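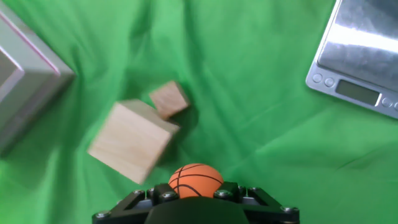 12/07/2021

Jury duty, day one, and I'm wiped out. I know I did nothing but sit on my behind for most of it, but sitting and waiting is its own kind of tired, and those chairs were built by somebody with a grudge.

So I got there early (too early, the doors weren't even open) and stood in line behind a man eating a whole bag of pretzels one at a time. Security made me take my boots off, then my belt, then told me I could have kept the belt on. My summons said Room 32, which they'd moved, so a big herd of us trooped down the hall and back again. I'm juror 2293, which makes me feel like a raffle ticket.

The morning was mostly a video about how important we all are. Then forms. Then a long stretch of nothing, and I read the same page of my book four times. I finally got called up with the last bunch before lunch and thought, oh good, a murder! Nope. It's a fraud case. A company called Distari sold people some kind of home warranty plan, and the prosecutors say there was never any money set aside to fix anybody's furnace. The company's side says it was bad bookkeeping and bad luck. I'm not supposed to talk about it, so I haven't said one word at home, but I figure a diary that lives in my sock drawer is safe enough. I'll keep the details out of it from here anyway, just in case.

I did get asked questions! Had I ever bought a warranty, did I know anyone in law enforcement, could I be fair to a business. I said I'd once been cheated over a dishwasher and was still a little sore about it. I thought that would get me sent straight home. The defense lawyer wrote something down, looked at me for a good long while, and they kept me anyway.
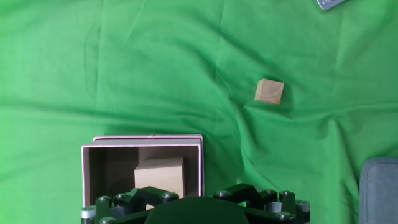

Lunch was at Lâm, the noodle place across from the courthouse, and it was the best part of the day by a mile. Big bowl of soup, extra lime, and they bring you tea without asking. I'd eat there every day of the trial if my wallet could stand it. They only gave us 72 minutes, which is such a weird number, and I used every one of them. Ran back across the street with my scarf flapping and my mouth on fire from the chili.

The judge seems nice. She has a dry way of talking and she explained everything twice, once in lawyer and once in English. She said no looking things up, no news, no driving past anybody's office. Of course now I want to look it up so badly that I put my phone in the kitchen while I write this.

What bugs me is work. I called Prernasska on the break and they were decent about it, but the year-end orders are piling up and there are 1000 labels I promised to have done this week. I guess they'll get done late. I might take some home and do them in front of the TV.

Opening statements are tomorrow, and I have to be there by nine. I need to wear the gray sweater (that room is freezing!), pack a cushion if they'll let me through with one, and bring quarters for the parking meter, seeing as the lot wouldn't take my card. Oh, and call the dentist to move my cleaning.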